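Livon folding prayer kneeler: a review after eight months of daily use

Print this page | E-mail to a friend
14 comments | 352 shares

I should say up front that I came to the Livon kneeler with a good deal of doubt. Our little congregation in Cosarside has always knelt on whatever was handy, which for most of us meant a folded coat, and I grew up thinking a cushion was a bit of an indulgence. But my knees are not what they were, and when the shop in Jesell put the Livon on sale last June for $60 I thought, well, let's see.

It comes in one piece, already put together, with a padded bar for the knees and a narrow shelf at elbow height for a book or a rosary. The padding is firm (firmer than I wanted the first week, just right ever since) and the cover zips off for washing. Mine has been through the machine more times than I'd like to admit, what with candle wax, and it still fits snugly. Folded, it slides behind the bedroom door, and at 17 pounds I can carry it down the stairs myself if I take my time.

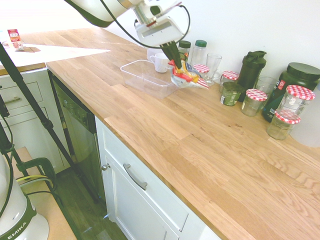 A reader in Sang wrote to me that she gave hers back within a month, as the shelf sits too low for anyone tall and she ended up hunched over her psalter with a sore neck. I can see how that would happen! I'm on the short side and it suits me nicely, but the height can't be changed, and I do wish Livon would offer 2 sizes.

My other complaint is the hinge on the left, which squeaks. At a noon prayer with the house full of grandchildren you'd never notice it, but before dawn, when the whole point is the quiet, it sounds like a gate. A drop of oil settles it for a few weeks and then back it comes.

Still, I pray longer than I used to, and I get up again without holding on to the bed, so I'm very glad I bought it. If you keep a morning office at home, or you sit with a long litany during Lent, do go and try one in person first. Take your own book along and see where the shelf falls.

Four stars out of five.

Last updated: 23 February 2022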